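The simulated copy of a cell should be maintained on the same schedule as the cell itself. At Gurnetti we keep one for the Ngau picking cell, and for most of its life it was corrected only when a pick failed. That was a mistake. A tabletop 2 mm too high in the model produces grasps that look sound and scrape the real gripper pads.

Our layout check now runs every 50 shifts. We set the perforated table against the cabinet, spread the test items well apart -- banana, bottle, hex nut, crate, basket -- and compare each resting height with the measured value. The last full pass took 902 placements.
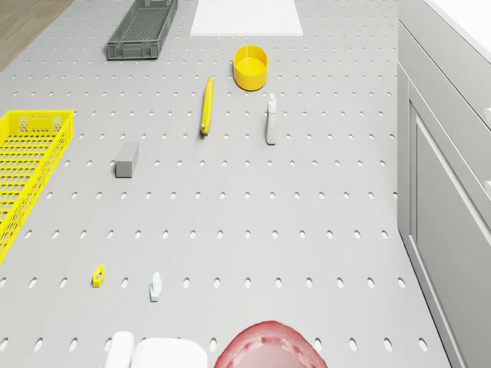

Rarnomard wrote back that the exercise is wasted on a table full of holes, as small parts tip on the real edges and the model will never tip them the same way. The time, in that view, belongs to pad wear and camera calibration.

I accept the point about tipping. I do not accept the conclusion. Pad wear is read against the model, and a model with a wrong table height hides it. Check the table first, then the camera, then the pads. Log all three in the same book.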